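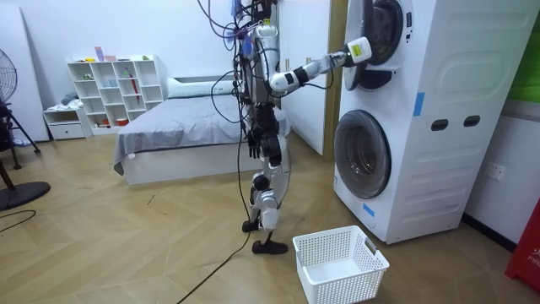 September, half past six in the morning

I slept badly again, so I write before breakfast. The train to Andov leaves in 2 hours and I have still not decided if I will take the flat there. Yesterday evening I made a list with reasons on both sides, and the list came out even, which did not help me at all.

The rent is 300 less than here. The kitchen looks to the river, and from the window one can see the old Stunell mill with its broken clock. On the other side, the stairs are steep, the third floor has no lift, and my knee is not the knee I had when I was 37. Also I would lose my Thursday choir, or I would have to travel for it, and in winter I know very well I would not.

I wrote all this to the people in the language circle, partly to practise and partly because I wanted to hear that I am not foolish.

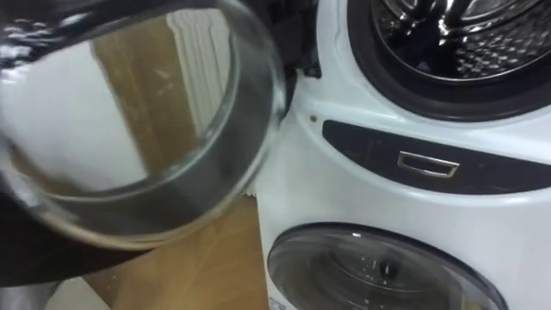

Marit answered that a river is pleasant for one summer and after this it is only damp, and that I should ask the neighbours how the walls are in February before I sign anything.

She may be right. I looked in the dictionary for "damp" and found also "moist" and "dank", and I have decided that "dank" is the word I am afraid of.

In the afternoon I walked as far as Pearce's bakery and bought 3 rolls. I ate one on the bench and thought of the flat in Troltora, where we had frost on the inside of the glass and my mother dried everything over the stove. We were cold there but I do not remember that we complained.

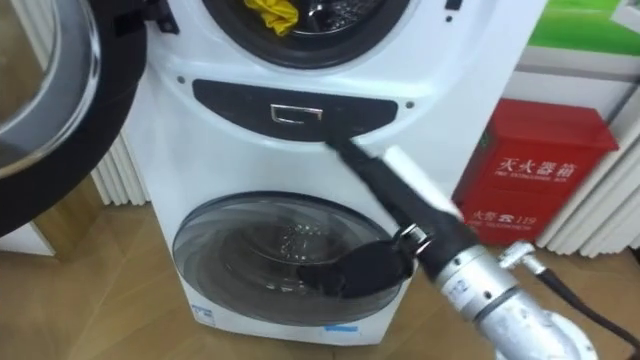
The washing machine.

I will go to Andov and see the walls with my own eyes. I have put the umbrella by the door and the rolls in my bag.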